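Home Visits Members Publications Contact

Report of a visit to the Garska paper mill and finishing works

August 2025

Reading time: 4 minutes

The Society's summer visit was made this year to the Garska mill, which produces uncoated writing and drawing papers and a small quantity of archival board. A party of 15 members attended. The visit had first been proposed for the previous December, but was postponed while the mill replaced the felts on its larger machine.

Members assembled at the gatehouse and were issued with ear protection and overshoes. The works stands on both banks of the river, and the party crossed by the covered footbridge that once carried pulp in barrows from the beating house. The bridge has been re-roofed, and its original iron rails are still in the floor.

The stock preparation area was seen first. Garska no longer pulps rags on any scale, and most of its furnish arrives as baled cotton linters and bleached wood pulp. The bales are broken down in a hydropulper and refined before dilution. Members with an interest in older methods asked about the Hollander beater kept at the end of the hall. It was supplied by MacKinnon 119 years ago and is still run for special makings, when a customer requires a longer and softer fibre than the modern refiners give. The mill was good enough to run it for a few minutes, and samples of the stock were passed round in glass jars.

The party then divided into 2 groups for the machine house, where space beside the dryers is limited. The larger machine was making a cream laid paper at the time. The sheet could be followed from the wet end, where the dandy roll gives it the laid lines and the watermark, through the presses and over the drying cylinders to the reel. Conversation was hardly possible, and the explanation had been given beforehand in the training room with the help of a wall diagram. Future parties may wish to note that the heat at the dry end is considerable, and that jackets are best left at the gatehouse.

The watermark store was, for many members, the most rewarding part of the day. The mill holds 400 dandy rolls, the greater number of them in racks along the north wall. Several carry the marks of stationers and banks that ceased trading long ago. The rolls are catalogued by customer name only, and the mill accepts that a catalogue by design would be of more use to historians. The Society has offered to help with this work, and the matter will be raised at the next general meeting.

Lunch was taken in the canteen. The mill's own ledger paper, bound into account books by Grumeck, was laid out on a side table for members to handle. It was agreed that the blue-lined ledger was a particularly fine sheet, and a few members placed orders.

The afternoon was given over to the finishing works. Garska sorts its better grades by hand, and the sorters work at benches beneath the north windows, lifting and turning each sheet to look for specks, creases and thin places. The speed of the work was much remarked upon. A new sorter is not left alone with the drawing papers until a full year has been served — a rule that the mill has kept through several changes of ownership.

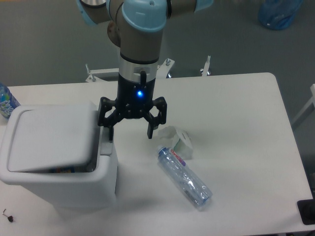
Cutting and wrapping follow. The guillotines are of recent date, but reams of the heavier papers are still wrapped and labelled by hand in the mill's grey outer paper. Deckle-edged sheets are packed separately, with a stout board above and below, and are held for some days in a conditioned room before dispatch. Members were shown the effect of damp on a badly stored ream, which had cockled along one edge and could not be sold.

A short discussion closed the visit. Questions were put on water use, on the supply of cotton linters and on the keeping qualities of modern sizing. The mill draws its water from the river above the weir and returns it, after settlement and filtering, below the footbridge. On sizing, members were told that the archival board is tested after artificial ageing, and that the results may be had on request.

The Society records its thanks to the mill for a full and well-ordered day. Members who took away the sample books are reminded that one copy is to be lodged with the library.

Recent reports
Visit to the Kirkon type foundry
The Grumeck bindery: notes on a spring meeting
Marbled papers in the Society's collection
Care and storage of ledgers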